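기관 소개

스쿠브스테드 생활문화원(Skuvstead)은 의복과 침구의 관리, 수선, 보관에 관한 실무 교육을 제공하는 평생교육 기관입니다. 가정에서 오래 쓰는 직물을 올바르게 다루는 방법을 가르치고, 그에 필요한 교재를 편찬하며, 지역 주민의 수선 상담을 맡고 있습니다. 현재의 명칭과 운영 체계는 2022/06/01 자로 확정되었습니다.

설립 취지

본원은 초대 원장 뤼시엔 카롱(Lucienne Caron)이 페랑(Ferrand) 지구에서 운영하던 재봉 교실에서 출발하였습니다. 당시의 수업은 단 줄이기와 지퍼 교체에 한정되어 있었으나, 수강생들의 문의가 세탁과 계절별 보관, 이불과 침대보의 손질로 넓어지면서 교육과정을 새로 편성하게 되었습니다. 본원은 지금도 초급 과정의 첫 시간을 섬유 표시 읽기로 시작합니다.
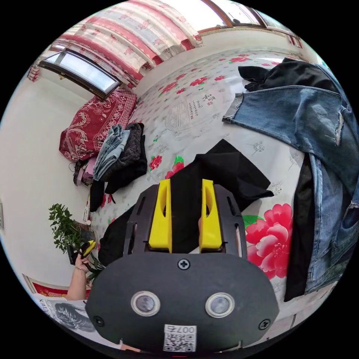

모란꽃 무늬 침대보와 검은색 의류

교육과정

정규 과정은 의류 관리, 침구 관리, 기초 수선, 심화 수선으로 구성되며 모두 17개 강좌가 개설되어 있습니다. 의류 관리 과정에서는 면, 모, 데님, 편물의 특성을 익히고 개기와 걸기의 기준을 배웁니다. 침구 관리 과정은 누빔 제품의 세탁과 건조, 충전재의 뭉침 방지, 장기 보관 시의 습도 관리를 다룹니다. 강좌당 정원은 강의실 규모에 따라 정하며, 심화 수선 과정은 기초 수선 과정을 이수한 분에 한하여 신청하실 수 있습니다.

교육과정의 편성과 개정은 교육부장 군터 엘러스(Gunther Ehlers)가 총괄합니다. 개정안은 매년 10월에 공고하며, 수강생 의견서는 공고 전까지 행정실에서 접수합니다. 지난 개정에서는 어두운색 의류의 세탁과 건조를 별도 단원으로 분리하였고,
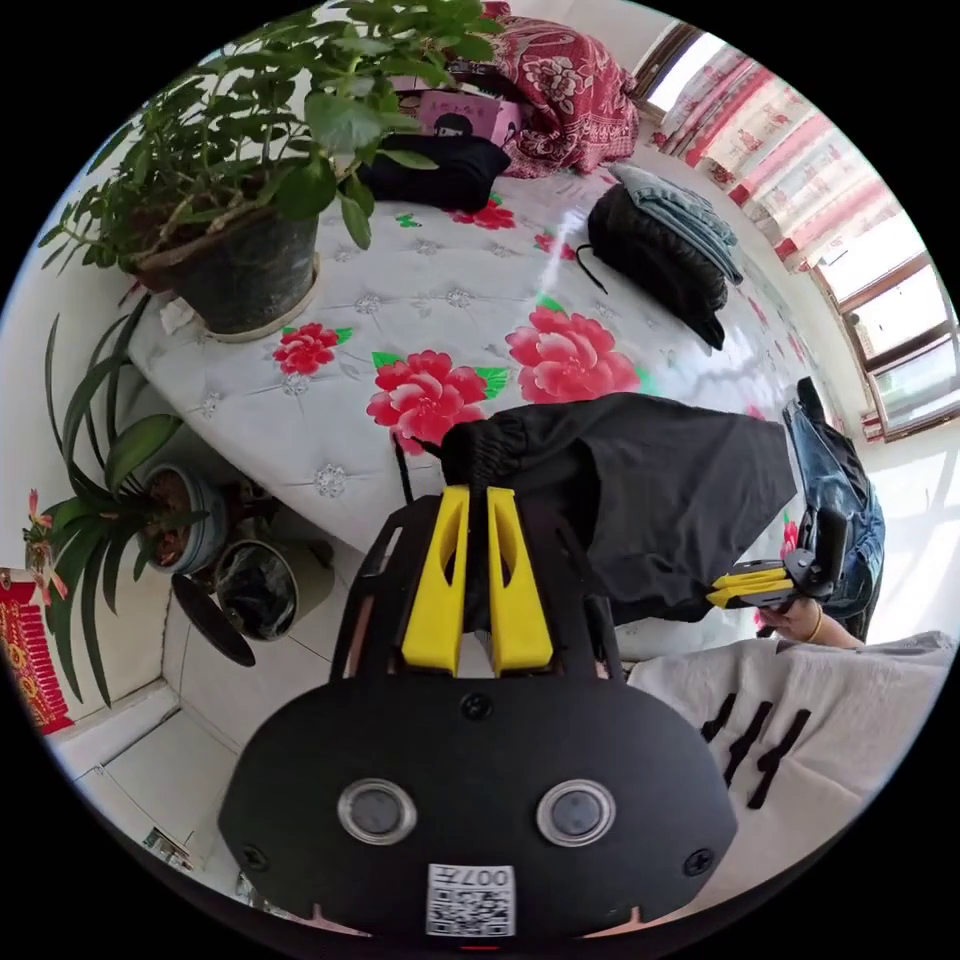 손바느질 실습 시간을 종전보다 늘렸습니다. 재봉틀 실습은 가바르(Gavard) 별관에서 진행합니다. 별관 실습실은 수업이 없는 시간에도 수료생에게 개방하고 있으며, 이용을 원하시는 분은 하루 전까지 예약하셔야 합니다.

자료실

본원 자료실은 직물, 염색, 복식사, 가정관리 분야의 도서와 견본 4000점을 소장하고 있습니다. 견본은 섬유의 종류와 조직에 따라 분류되어 있으며, 열람은 자료실 내에서만 가능합니다. 담당자 로리에 응우옌(Laurier Nguyen)이 소장 자료의 목록을 관리하고 교재 『존디코(Jondico) 직물 관리 편람』의 편집을 맡고 있습니다. 이 편람은 본원 수강생에게 무상으로 배부되며, 외부 기관의 단체 구입 문의는 서면으로 받습니다.
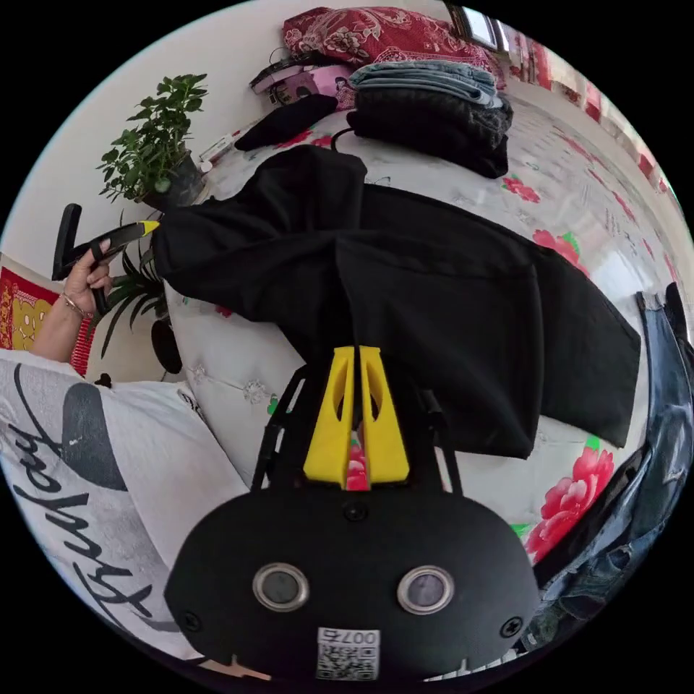

누빔 침대보 위에 펼친 검은색 의류와 개어 쌓은 옷가지

수선 상담

수선 상담은 수강 여부와 관계없이 이용하실 수 있습니다. 상담 시에는 해당 의류나 침구를 가져오시기 바라며, 표시 라벨이 남아 있는 경우 제거하지 않은 상태로 지참하여 주십시오. 1인당 한 번에 2점까지 접수합니다. 가죽과 모피 제품은 취급하지 않습니다. 상담실은 클리퍼드 르클레르(Clifford Leclerc)가 책임지고 있습니다.

수강료 및 감면

수강료는 강좌별로 상이하며 개강 안내문에 게시합니다. 70세 이상 수강생에게는 기초 과정의 수강료를 면제하고, 재료비는 실비로 받습니다. 환불은 개강일 전까지 전액, 개강 후에는 남은 수업 횟수에 따라 처리합니다.

문의

수강 신청과 단체 교육에 관한 문의는 행정실장 기슬랭 가뇽(Ghislain Gagnon) 앞으로 보내 주시기 바랍니다. 방문 상담은 평일 업무 시간에 본관 행정실에서 받습니다.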